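Kendurton workshop group puts home-built gripper on the bench

September 2019

A shared workshop in Kendurton has started bench trials of a gripper put together by its members over the winter, with the parts paid for out of membership fees.

The build is called Nikari, and it has cost the group $396 so far. Most of that went on circuit boards and cable. The brackets were made on site in August.

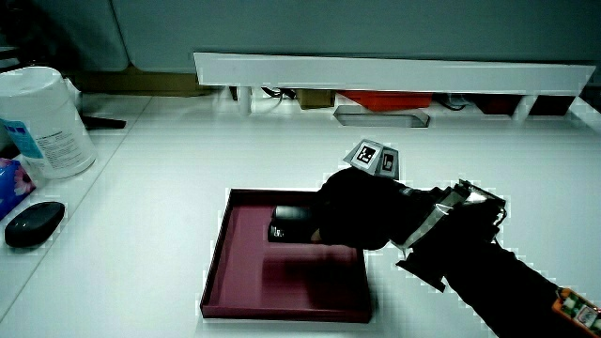
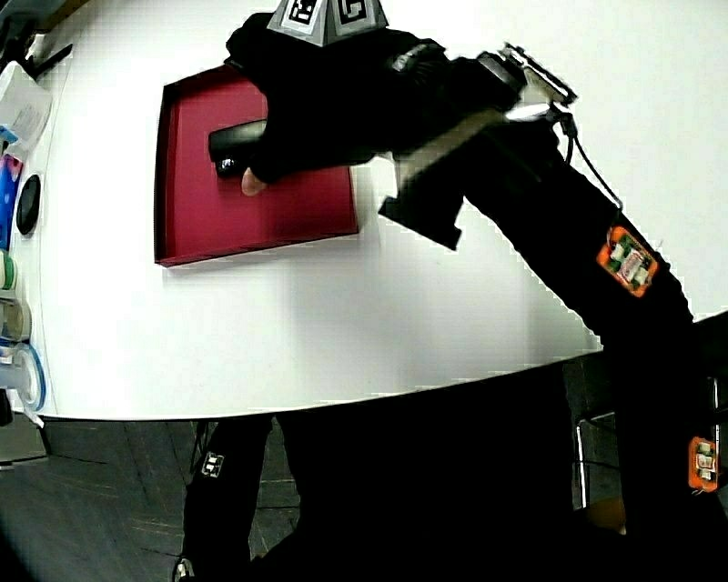
Trials at the Kendurton workshop, with a black object and a shallow tray on a white tabletop.

Printed square markers on the gear let software work out its position and angle while a person does the handling. The group wants to use those records to program a small arm, which is still being built at the other end of the room.

Members have logged 122 pick-ups to date. The target is 100 for each type of object, and only the first type is finished. Small household items come next, followed by anything with a handle.

The workshop, on Rivera Street, opened three years ago and has over 60 members. It already runs a plotter and a secondhand mill that were rebuilt by the same people — both are still in regular use.

Cable routing has been the main trouble. An early version snagged whenever the wrist was turned, and the group has changed the layout 3 times. The colour of the trays was also changed after pale ones proved hard for the software to pick out against the bench.

Drawings and a parts list will be posted on the noticeboard and on the group's web page once the arm is running. The electronics supplier Mevik has offered members a discount on boards until the end of the year.

The workshop is open to visitors on the first evening of each month. Entry is free and closed shoes are required.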